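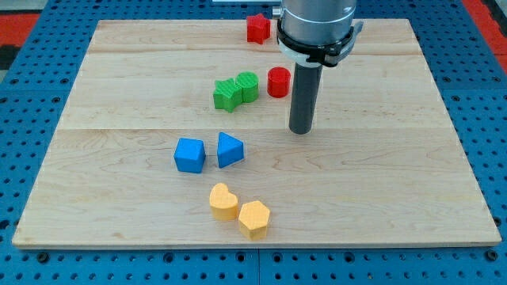
Search tickets, people, runs

Ticket 2282: Block-pushing examples, sorting task, Pevthorpe bench
Opened by: Shoaib Memon
Assigned to: Angus Cosgrove
Status: open (was closed, reopened by Vilja Vuorinen)

Shoaib Memon
Trained on the full Esine set last night. The arm pushes the yellow blocks well enough. Ask it to push the red star to the red cylinder and it goes to the cylinder first, every time, and shoves it into the green pair. Same checkpoint, same wording, 60 tries. I'd like to know if this is the data or the training before I burn another night on it.

Angus Cosgrove
It's the training. The set has 1553 accepted episodes and they were all checked. Try a lower learning rate.

Vilja Vuorinen
Checked by whom, and for what? "Accepted" in Tetuvon means the operator pressed the green button at the end. I pressed it myself for most of a week and I can tell you I was not thinking very hard by the afternoon.

Lower learning rate tried anyway. No change. Reopening.

Angus Cosgrove
Fine. What would convince you?

Vilja Vuorinen
Split the episodes by where the star begins. My guess is that it starts at the far side of the board in hardly any of them. We all reset the blocks by hand and we all put them down where our hands happen to be. The rod also comes down from the far side, so a star back there is right by the arm housing and it's a fiddly reach to push it towards you without clipping something.

Hiba Hourani
Ran the split. Of the 1553, 736 have a red star instruction at all. Starts in the far third of the board: 11. In nine of those the operator moved the cylinder to the star and the instruction was written afterwards to match.

So the model is doing what it was shown.

Shoaib Memon
That explains the cylinder first. Does it explain the shove into the green ones?

Hiba Hourani
Partly. The green cylinder sits next to the red one in a lot of our resets, and the operators go round it by eye. I don't think there's one clean example of the rod getting behind the red cylinder with green that close. I wouldn't swear to it, I only watched the 11.

Anahera Kerslake
Before anyone books a month of bench time: the Waaka people were told that more data would fix their drawer task and it did not. Can we collect a small batch first and see if the number moves?

Angus Cosgrove
Agreed. Proposed batch:
- 60 episodes, star starting in the far third
- instruction read out before the push, not typed in after
- at least half with another colour touching or nearly touching the red cylinder
- use the right half of the board as well, we leave it bare far too often
- reject any episode where a block goes over the edge, even if the goal was met

Vilja Vuorinen
Who decides "nearly touching"? Put a gap in writing or we'll have four versions of it.

Angus Cosgrove
Less than one block's width. Added to the reset sheet.

Shoaib Memon
I'll hold back 10 of the 60 for testing. If the star still fails on those I'm going back to blaming the camera height, which has never been properly ruled out either.

Vilja Vuorinen
Leave the ticket open until the held-back results are in. Last time it was closed on a promise.

Last updated 20 April 2023 by Vilja Vuorinen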